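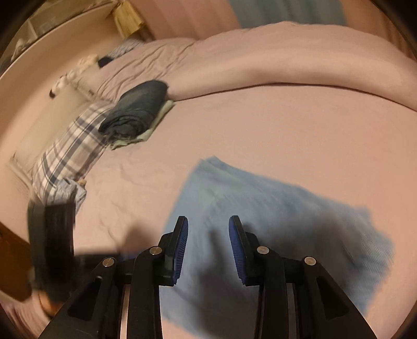
Gripper open over the denim, pink sheet, second gripper or device blurred on the left.

August, a little after 10 at night

I have been staring at this one still for most of the evening and I think I finally like the planner again! We had a bad week, the planner and I. Every time it got a piece of clothing on a bed it wanted to grab right in the middle, which is fine for a sock and hopeless for anything with a waistband or a sleeve. So I pulled the bed clips out of the Dernstead set (86 of them, all folding and rolling) and went through them by hand with a mug of tea going cold next to the keyboard.

The pointed corner on the denim is what got me. It's a bit layered up there, and the old perception code was merging those layers into one blob and then sliding the grasp point down to the flat part, where there's nothing to pinch. I knew that, sort of, but I'd been blaming the depth estimate for it. Rajkumari Chaudhary looked over my plots at lunch and asked why the dark stripe down the fabric was being labeled as a fold. It's a shadow! A long fat shadow between the fingers, and my fold detector had been happily tracing it like a seam. I could have kicked myself.

So tonight I wrote a dumb little check. If an edge moves along with the fingertips from one clip frame to the next, it gets marked as shadow and thrown out. That's it, 29 lines including the comments. Ran it through Cakik and the false folds dropped way off, though it also threw out a real hem in 4 clips, so I've got those open in tabs for the morning. I suspect the hem ones are where the cloth is getting dragged, but I haven't looked properly.

The other gripper is still a headache. When it moves fast it smears (see the left side, it's basically a dark smudge with a bit of blue at the end) and the tracker loses its pose and then makes one up with total confidence. Stindard has a setting that lets the pose go to "unknown" for a few frames instead of guessing, and I want to try it, only our controller treats unknown as zero and I really don't want to find out what that does on hardware. Must ask Gebreyes support if newer builds handle it.

Oh, and the rolled-up dark gray thing behind the denim came back from the classifier as a pillow, with two actual pillows right beside it. Going to bed. Need to push the branch first.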